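Pale table top in the kitchen – oil, wax, or leave it alone?

Posted in: Furniture and Surfaces
June 10, 2023

Milagros Manzano

Hello all! I've finally got the kitchen table I've wanted for years and I'm a bit giddy about it, so forgive the length.

It came from a house clearance, minus its legs, and I've put it on a set of secondhand trestles until I find something nicer. The label underneath says Laaksonen and nothing else of any use. The top is very pale, with a fine straight grain, and it's as smooth as anything. I paid 50 pounds for it, which I think is a steal, though my sister says I was robbed. She likes dark furniture.

My trouble is that I don't know what it's made of or what has been put on it. I've asked three people and had pine, birch and "oh, that's only printed". I can't find an end to look at properly as there is a strip glued on all the way round, and I don't want to start peeling things off a table I love.

What I'd like is to keep it this colour. I had a pine worktop in my last flat and it went the shade of strong tea in the patch by the window, except for a perfect pale square where the bread bin had been. I really don't want that again! The new place has a big window and the table is going to live right next to it.

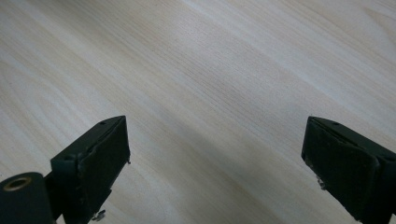

We are a messy household. Two children who paint, a husband who puts hot pans down wherever he happens to be standing, and me with my dough. I make bread straight on the table most weekends and would love to carry on doing that, so whatever goes on it has to be fine with food.

So far I've only wiped it over with a cloth and a drop of washing-up liquid. I've been given half a tin of Danish oil and I own a tin of Delora clear wax that I bought for a bookcase. Would either do? Or should I get a proper varnish? And is there any way of finding out what the thing is without hurting it?

Thank you in advance, I'm so looking forward to getting this right.

oldplanks

What a lovely thing to find. I do up tables for friends and family and the pale ones are my favourites by a mile, so you've made my evening.

Put the Danish oil away for now. It's a good product in the right place, but it will make pale wood more yellow the moment it goes on and it'll keep going that way. If the top turns out to be printed, it won't soak in at all and you'll have a sticky table that collects every crumb in the house.

Work out what you have first. You can do all of this in a quarter of an hour.

Get underneath with a torch. Look for screw holes, or the places where the old legs were fixed. A hole is as good as a cut end – if you see long fibres running through, you have solid wood. Thin stripes in layers mean ply with a good face on it. If you see something like pressed porridge, it's chipboard, and what's on top will be either veneer or a printed sheet.

Then look at the grain on the top itself, with your nose nearly on it and a lamp off to one side. Real wood has tiny pores or flecks and the light catches them differently as you move your head. Print tends to stay flat. Look for repeats as well. If you find a little mark or a wavy line, go along the table and see whether its twin turns up further on. On printed tops it nearly always does, though on a small table you might only get the one run of the pattern.

Last, the water drop. Pick a spot near the edge where you'd normally keep the fruit bowl. One drop off your fingertip, leave it for five minutes, then blot it up. If it sits there like a bead and leaves nothing behind, the surface is sealed (or printed). If it goes in and leaves a darker spot, the wood is bare or the old finish has worn out. The spot will dry off, so don't panic.

What you do next depends on the answer.

Printed: nothing at all! Soapy cloth, dry cloth, done. No oil, no wax, no sanding. A mat for the pans, as heat can lift it and there's no mending that.

Veneer or solid, still sealed: also leave it alone for now. Wash it gently and enjoy it. You can always add a finish in a year when it begins to look tired.

Veneer or solid, and thirsty: this is where you get to play. For keeping it pale I'd go for a water-based matt varnish, the sort sold for floors, because it takes a beating and it doesn't yellow the way the oil-based ones do. I used a Budau one on my own kitchen table 7 years ago and it still looks like bare wood to me. Three thin coats, with a very light rub in between using fine paper. The first coat will feel horribly rough when it dries. Every first coat does. The water makes the fibres stand up, and once you've rubbed them down the second goes on like silk.

If it's veneer, please don't go near it with a sanding machine. Hand only, fine grade only, and stop earlier than you'd like to. I went through a birch veneer in one pass once and I can still see the brown patch when I shut my eyes.

On the sunshine: no finish will stop it fully. Some varnishes have a sun filter in them and that does slow it down. What works better is moving things about. Don't leave a cloth or a fruit bowl in the same place all summer, and turn the whole table end to end now and again so both halves get their share. If it changes evenly you'll hardly notice.

As for the dough, I'd roll on a big board whatever you end up with. Scraping is what ruins a table top, much more than the flour or the water. Those metal dough scrapers have corners like chisels.

Do come back and tell us what you find under there!

Tess_in_the_fens

Wax. I've waxed mine for 19 years, it smells wonderful and it looks better every Christmas. Do two thin coats with an old sock and buff it like mad. People make such a fuss about varnish.

It does mark if you put a hot cup down, I'll give you that, but you just wax it again.

oldplanks

Tess, I'm very fond of wax too, but with paint water and hot pans I'd worry she'll be rewaxing every other week. Also worth saying that once wax is on, varnish won't stick until every trace of it is off again, and that is a miserable job. So if you're torn between the two, Milagros, don't wax first "to see". Check the tin for food use as well. Plenty of furniture waxes aren't meant for surfaces you eat from.

grainy days

Came here from a search as I've got a very similar top, mine's a desk. A few bits that might help.

White soap finish! Hardly anybody in my part of the world seems to have tried it and I'm a complete convert. You mix soap flakes with hot water until it goes to a kind of jelly, leave it overnight, wipe it on, let it stand a few minutes and wipe off what's left. Do that three or four times at the start and then once a month or so. It keeps pale wood really pale and it feels beautiful under your hands, almost chalky. I use Zoltberg flakes but any plain ones will do as long as there's no colour or scent added. It only works on bare wood, so you'd need the water drop to soak in.

The downside is that it doesn't protect against much. Red wine will get in, and so will beetroot. The answer is to scrub it with more soap, and it does mostly come out, but if the idea of a faint ghost of beetroot upsets you then go with the varnish. Children's poster paint came out of mine completely. Felt tip did not.

If you go for varnish, test it on the underside first, as long as the underside is the same stuff (on mine it isn't, so I used the inside of a drawer front). Let the patch dry overnight before you judge it. Wet varnish always looks darker and shinier than it's going to end up. I nearly gave up on one after ten minutes and it dried to just what I wanted.

For rubbing down between coats I use 310 or thereabouts, whatever the shop has that's close, and a bit of cork to wrap it round. Go with the grain every time. On pale wood the scratches going across don't show until the varnish is on, and then you see every single one, usually with guests sitting there. Wipe the dust off with a damp cloth and let it dry before the next coat.

And do it before the weather gets too hot. I did mine in July with the sun pouring in and the varnish dried faster than I could spread it, so there are lap lines down the middle to this day. Early morning with the blind down would have been so much better.

Milagros Manzano

You are all wonderful, thank you! I've been under the table with a torch and a cup of tea.

There are four old screw holes at each corner. Inside them it's thin layers, light and slightly less light, so I think that's ply and oldplanks wins. No pressed porridge, hooray. I went over the top with the bedside lamp and I couldn't find any repeats, and there are tiny flecks when you get close up. The drop of water sat there for the full five minutes near one end and left nothing. Then I tried it in the middle and it left a faint darker spot, which had gone by the time I'd washed up.

Does that mean the old finish has worn off only where people sat and ate? Would I need to take off the rest before putting on the water-based one, or can I go over the top of what's left?

My husband has been given a cork mat. The soap sounds gorgeous and I might try it on a chopping board first.

oldplanks

Ooh, a good face on proper ply, you lucky thing. Yes, that's how they wear. Rub the whole top over lightly by hand so it's all evenly dull, wipe it clean, and try your varnish on a patch that takes in a bit of both, worn and sealed. Let it dry overnight, then press some masking tape on and pull it off sharply. If the varnish stays put on the sealed part you can go straight over everything. If it lifts, the old finish has to come off first, and I'd start a new thread for that with a note of what it feels like when you rub it – gummy or powdery – as that's a good clue to what it was.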